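Home | Projects | Reports | Placements | Contact

Folding Station Report, Group 4

Our placement was at Fillex, a laundry service in Erotley that handles 44 hotel and clinic accounts. Management had bought a two-armed cloth handling cell from Hamada and wanted to know what it does to the working day. We wanted course credit. It seemed a fair trade.

The cell has a booth, a worn tabletop and two arms that go at a piece of cloth from either side. The folding staff call it "the couple", mostly for the way it handles a sheet.
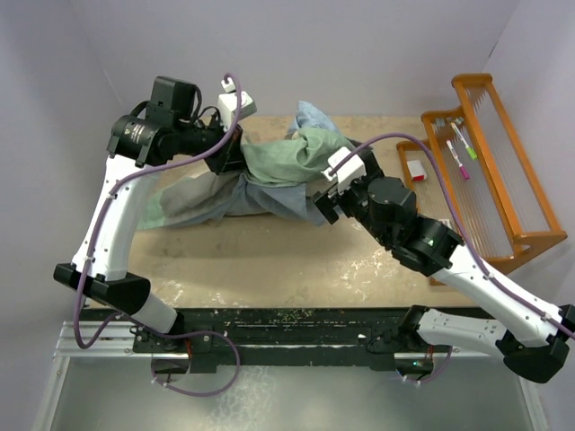 Page last changed: Thu 13 September

We interviewed 30 people across two shifts. Most had expected to be replaced. What they got was a new job called "cell attendant", which consists of laying cloth down, waiting, and picking it up again with an expression. One folder of long standing told us she used to do 117 pieces before her first break and now does fewer, but attends more meetings.

The pay is the same. The talk is different – folders used to face each other across a bench, and attendants face a booth. Several said they missed the gossip more than they had ever liked the folding.
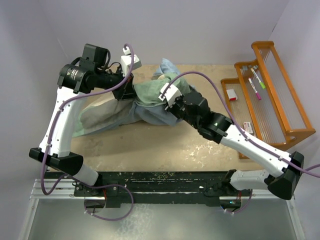

Project Reports, p. 35

Crumpled cloth is where the staff know best. They find a corner by feel, and they have opinions about which arm should move first. The software supplier, Fonirer, has asked for these opinions in writing. The form has no box for "by feel".

We recommend that attendants get a say in the settings, and a second stool. Fillex will review both in December.

Comments

"I work there. The stool is the important one."

"Did you ask the night shift? They never ask the night shift."

"Good report, but where is your method section?"

Related reports
Barcode Scanners and the Long Walk to the Printer
Who Trains the Trainer? Notes from a Packing Line
Shift Swaps by App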